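Search this guide Enter keyword Go

Vekine Packing Cell – Set-up and Daily Use
Section 4: Working beside the arm at the gift bench

Before the arm came, two persons stood at this bench for the full shift and turned every tin by hand. Now the arm does the picking, and the person does the checking and the decisions. Please read the section completely before your first shift, also if you know the old bench well.

4.1 Start of shift

1. Wipe the countertop with a dry cloth. Crumbs of cardboard confuse the wrist camera.
2. Look at both yellow fingers. If a tip is worn or turned, do not start. Call Gorazd Mladenović.
3. Press the green button on the Postus panel and step back behind the floor line.
4. Wait for the message READY. The arm makes one slow movement to its home position.

4.2 Teaching a new tin

Every new tin must be shown to the system one time. You choose the lid side and the grip points, the arm only remembers them.

1. Put the tin flat on the countertop, lid up. It may lie at an angle.
2. Open the Teach page and select Wrist View.
3. Bring the fingers near the tin with the slow keys. Keep the speed at 2.
4. Check on the screen that the complete printed lid is visible.
5. Mark the grip points on the long sides, then press Save.

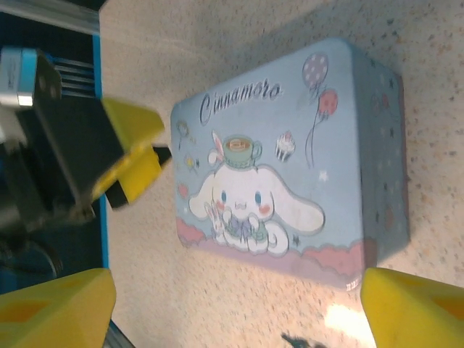
Wrist view with the Cinnamoroll tin, lid up and lying at an angle.

Note: Small labels on the lid must stay readable. Do not put a grip point on a label.

Note: Strong lamps can make a bright spot on the countertop. If the system refuses the tin, move the lamp first and teach again.

CAUTION: Never hold the tin with your hand while the fingers move. Stop the arm, correct the tin, start again.

4.3 What changes in your work

The counter on the panel stops the arm after 1,000 tins and asks for a finger check. Only a trained person can confirm it. After 3,000 tins the finger tips are replaced.

The operator may stop the arm at any moment and does not need to give a reason. Stops are not used to judge your speed. If you get sore eyes from the screen, or you find the new work too monotonous, speak with Annatjie Makhubela. She plans the rotation between this bench and the labelling table.

Error 21 means that the arm lost the tin. Press Stop, open the gate, take the tin out and look for dents. Put dented tins in the grey tray.

Related sections
Section 3: Floor line and gate
Section 5: Replacing the finger tips
Section 6: Cleaning at end of shift
Ulto label printer, short guide

Verstraete Packing Services | Contact the help desk | Back to top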